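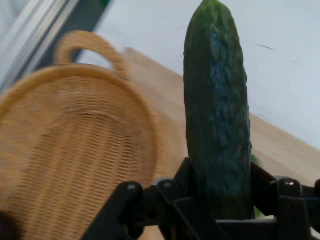
The reservoir at Deltcombe is down to its old walls again, and the man who has kept the local history society's notes on it for years is not surprised.

"You could walk the farm lane in January if the level kept falling," he says. "There were 3 farms on that side. The water took all of them."

Print this page | E-mail this page
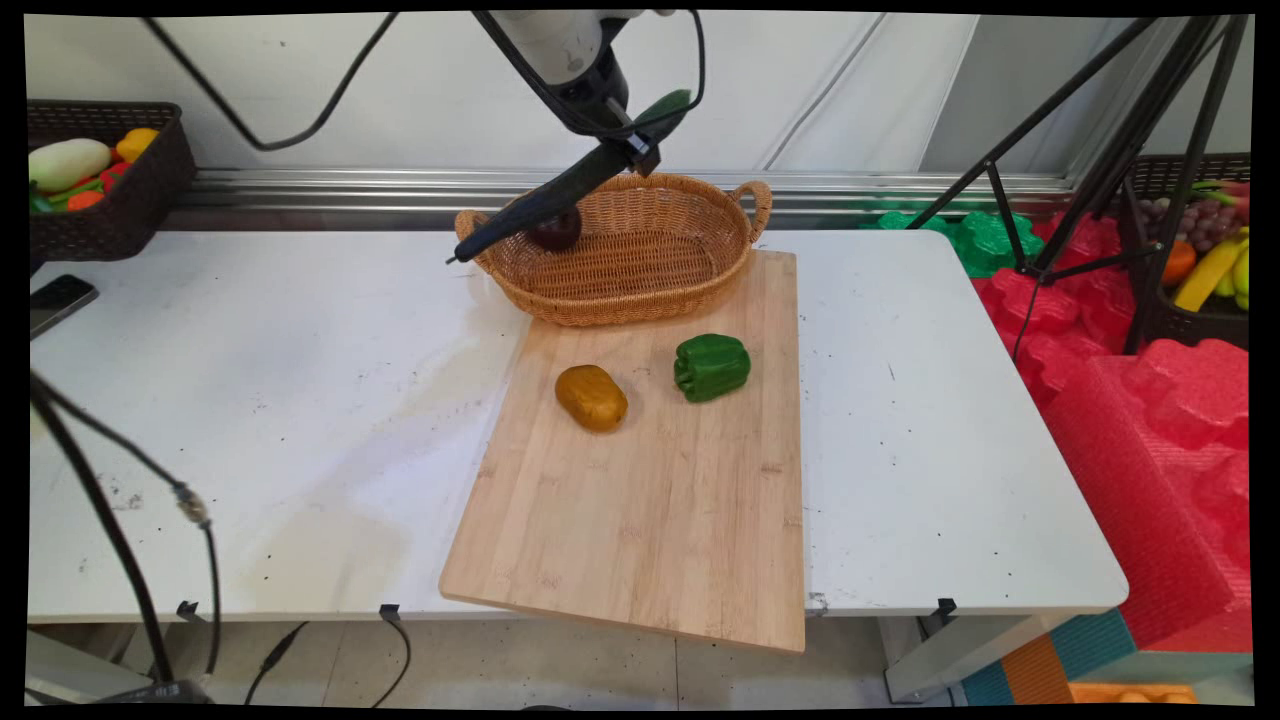

M. Seyoum
10 October 2026

He has the original land schedule, which lists 334 acres bought for the scheme and a further 129 leased for grazing. Nearly 200 men worked on the dam, most of them housed in huts on the Gestport road.

"My grandfather carted stone from Grisel quarry," he says. "He didn't talk about the flooding. He talked about the mud — and the pay, when it came late."

Would he like to see the lane reopened?

"No. Put up a sign and leave it alone. The walls won't stand people climbing on them."

Comments (2)

My mother's family had the top farm. The barn was moved, stone by stone, and is still in use.

Is the land schedule open to the public? I'd like to check a boundary.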